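Visit Report: Drisgate Manipulation Laboratory, Jedcombe

Prepared for the Applied Automation Working Group by Farzana Uddin

Members of the working group visited the Drisgate laboratory in Jedcombe on a Friday in January. The purpose was to review the laboratory's method for teaching household tasks to robot arms from demonstrations made with hand-held grippers, and to decide whether the method could be tried at our own site.

The morning session opened at 9:30 with a talk by Dr. Cho, who leads the data group. In earlier work at Drisgate, operators guided a robot arm by remote control. Sessions were slow, and the arm had to be moved to each new room. Under the present method a person carries out the task with a gripper in the hand, and a camera mounted on the tool records the view. The training software, named Zodinska, recovers the path of the tool from the video and pairs it with the opening and closing of the fingers.

Dr. Cho then presented results for one task, placing a plate in a microwave oven. The training set held 1204 demonstrations, recorded in 63 rooms. In 200 trials on a robot arm, the policy trained on the full set did better in unfamiliar rooms than a policy trained on 400 demonstrations from a single room. Members asked whether the gain came from the number of demonstrations or from the variety of rooms. Dr. Cho replied that the two had not yet been fully separated and that a further comparison was planned. We recommend waiting for that comparison before drawing firm conclusions.

After a short break the group moved to the recording area, which occupies part of an open office floor. Staff explained that ordinary working conditions are kept on purpose, with people at their desks and the ceiling lights on.
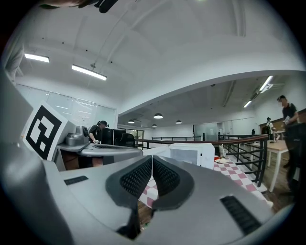 Much of the discussion that followed concerned quality control. Each demonstration is checked for gaps in the recovered path, and any recording in which tracking is lost for more than a moment is set aside. Operators are asked to work at a natural pace and to finish a task even after a small slip. Drisgate keeps such recordings under a separate label and has not settled whether they help or harm training.

The group also raised the matter of privacy in shared spaces. The laboratory blurs faces before recordings are released to outside partners. Its written procedure was supplied to us and is held with the meeting papers.

Drisgate has offered the loan of two grippers for a short trial. A proposal covering staff time, storage and training will be put to the working group at its next meeting.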